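The wet end of the worktop

Most kitchens are planned on paper as a row of rectangles. The sink is one, the hob another, and whatever is left over between them is called preparation space. Viorica Ursu has spent much of her working life measuring what happens in the leftover part, and her view is that it is usually drawn too short and furnished too late.

Ursu runs the kitchen section at Rusari, a small planning office that works mainly on refits. Her clients tend to arrive with a door colour chosen and a list of appliances they already own. The list is the part she reads first. An electric pressure cooker, a kettle and a bread machine will take up more of the worktop than the sink does, and each brings a lead that has to reach a socket without crossing the basin.

Position

A countertop pressure cooker is a tall, heavy pot that has to be filled, lifted out, emptied and rinsed. The inner pot makes at least two trips to the sink for every meal. Rusari's practice is to put the cooker on the same run as the sink, far enough from the bowl to stay clear of splashes and close enough that a full pot need not be carried across the floor.

Height is the second matter. With the lid on, most cookers will stand under a wall cupboard. With the lid lifted, many will not, and steam released beneath a cupboard goes straight into the underside of the carcass. Ursu asks for the cooker to be pulled forward to the front half of the worktop before the valve is opened, and pushed back once it has cooled. Grigore Tudose, who fits for her, seals the underside of the cupboards with two coats of varnish in any case. He has replaced too many swollen panels to rely on people moving things.

Surfaces

Speckled granite went through a period of being thought vulgar and has kept on selling. Its merit behind a sink is practical: a mixed pattern of beige, grey and brown hides water marks that show at once on plain black. Carried up the wall to the cupboards, it also does away with the joint between tile and grout, where most of the cleaning time goes. The remaining joint, at the back edge of the worktop, is filled with silicone and should be looked at every November or so, before the heating season dries it out.

The drawback is the sockets. A hole in tile can be recut for the price of a tile. A hole in a stone slab is permanent, and Tudose will not cut one until the appliances have been stood on a mock-up and the leads laid out. On the Pandham refit this was skipped, and the socket ended up 473 mm from where the client needed it. The slab stayed and the appliances moved.

Light

Strip lighting under the wall cupboards is now close to standard. Fixed at the front rail, it lights the worktop and leaves the wall dim. Fixed at the back, it lights the wall and throws glare off polished stone. Delia Nistor, who draws the electrical plans, puts it about a third of the way in from the front and specifies a diffuser wherever the surface is glossy. She also keeps it on a separate switch from the ceiling light, placed where a wet hand will not reach for it.

Sink and tap

The tall curved tap has one clear advantage, which is clearance. A deep pot will stand upright beneath the spout and can be filled without tipping. Against that, water falling from such a height splashes in a shallow bowl, and a flat base makes it worse. Drainage depends on a slight fall towards the waste, often too small to see, and Ursu checks for it with a marble.

As for the sponge, it needs to dry between uses. Left on the floor of the bowl it sits in whatever water has not drained. A wire rest costs very little. 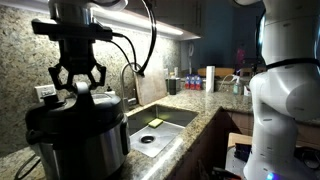
Cleaning the cooker

Duangjai Phromma tests small appliances for the Bunora catalogue and is strict about lids. The sealing ring comes out after every use, is washed on its own and goes back only when dry. The valve is rinsed under the tap and shaken. The steel outer body needs a damp cloth, wiped in the direction of the brushing, and never goes in the sink. Unplug it first and let the lead lie along the worktop, away from the bowl.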